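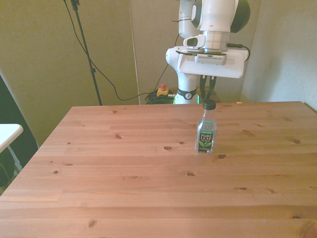

Bottled Tea and Your Wallet: FAQ

Is bottled tea healthier than soda?
Sometimes. Plenty of sweet ones come close to soda, so read the label and check how many servings it claims to hold.

Do "detox" teas work?
I haven't seen good proof. Your liver and kidneys already have the job.

Does "natural flavor" mean fruit?
Don't count on it. It's a loose term and the front label won't help you much. 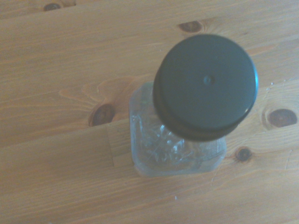
Is brewing at home cheaper?
Usually by a lot. Robel Tamiru priced a box of plain bags for us and got 12 cups for less than one store bottle.

How long does home brew keep?
We toss ours after a couple of days in the fridge. Claims of 10 days or more sound like wishful thinking to me. 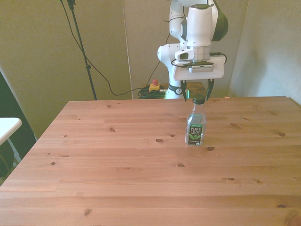 If it smells off or looks stringy, pour it out sooner.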